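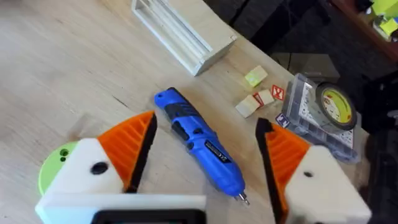
A reader in Killness writes that she has mopped her oak boards every evening with vinegar and hot water, as her mother did, and would like to know why they have gone gray.

Well, the mopping. Vinegar dulls the finish a little at a time, and then the water gets in at the seams. Put the bucket away and try this:

Sweep with a soft broom, along the grain.

Wring the cloth until your hands complain, then wring it again.

Dry spills at once — yes, even the dog's.

Felt pads under every chair leg. Change them when they collect enough grit to work as sandpaper.

For dull patches, test a dab of floor cleaner inside a closet first. I skipped this in the Derbridge house and owned a very shiny rectangle for years.

Gray that won't lift after a week of dry weather usually means sanding. Rent the machine if you must, but keep it moving. Mine stopped while I answered the phone, and there is now a rug there.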